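Wurkach Allotment Rainfall and Soil Notes

README for the data folder

Hello, and thanks for downloading this. I've been writing down the rain on my plot at Wurkach for a good while now, and after enough people at the seed swap asked for a copy I've finally put it all in one place. It's a small dataset kept by one person with muddy hands, so please treat it kindly.

Last tidied up: 15 April 2019

What's in the folder

rain.csv - the main file, 711 rows, one for each morning I read the gauge
soil.csv - 234 rows of soil temperature, taken at a hand's depth in the bean bed
beds.txt - which bed is which, and what was growing there
notes.txt - my ramblings, typed up from the notebook more or less as they were

The rain figures are in millimetres and the temperatures are in Celsius. Dates are written year first so they sort properly, which I learnt the hard way after my first go put every November ahead of every October.

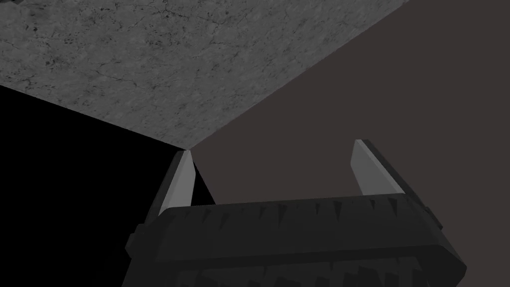 How I take the readings

I use a plain plastic gauge on a post, well clear of the shed and the damson tree. I read it before breakfast, write the number in the notebook, tip it out and go and look at the slugs. If I'm away, Akinyi Minja on the next plot does it for me, and her rows have AM in the last column. She reads to the nearest half millimetre and I read to the nearest whole one, so don't be surprised if her stretches look a bit more refined than mine!

The soil thermometer is an old one of my uncle's. I checked it against Akinyi's newer one in a bucket of water and it came out a degree low, so everything in soil.csv has had a degree added. If you want the raw numbers, take it off again.

Columns in rain.csv

date - the morning of the reading, so the rain mostly fell the day before
mm - rain in the gauge
trace - y if the gauge was damp but there was nothing I could measure
who - blank for me, AM for Akinyi
comment - anything odd, such as snow, hail or a snail in the funnel

Things to watch out for

There are 33 mornings missing altogether. I've left them out of the file and haven't filled them with zeros, so if you're adding up monthly totals you'll want to check for gaps first. The reading after a gap is marked "catch-up" in the comment column and covers all the days in between.

Snow is a bit of a guess. I bring the gauge indoors, let it melt and read what's there, but a windy night blows half of it straight over the top. I wouldn't hang any big conclusions on the snowy rows.
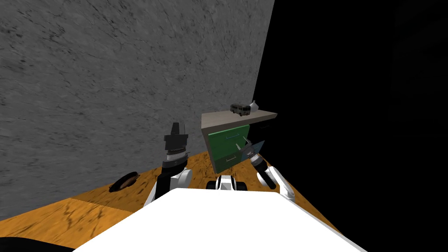

I moved the gauge once, when the damson had got too wide for its own good. The rows after that say "new post" the first time and then nothing, and I can't see any jump in the numbers, though I'd be glad if someone cleverer than me had a proper look. Florêncio Carvalho has already drawn some lovely charts from an earlier copy and he reckons the wet mornings come in clumps.

Using the data

Do whatever you like with it. School projects, charts, deciding when to sow your carrots - all fine by me. A mention of the Wurkach plots would be nice, but I won't come chasing you.

If you spot a mistake, leave a note in the tin by the allotment gate with the date of the row and what looks wrong. I go through the tin when I'm down there and put any fixes into the next copy, with a line at the bottom of notes.txt saying what changed.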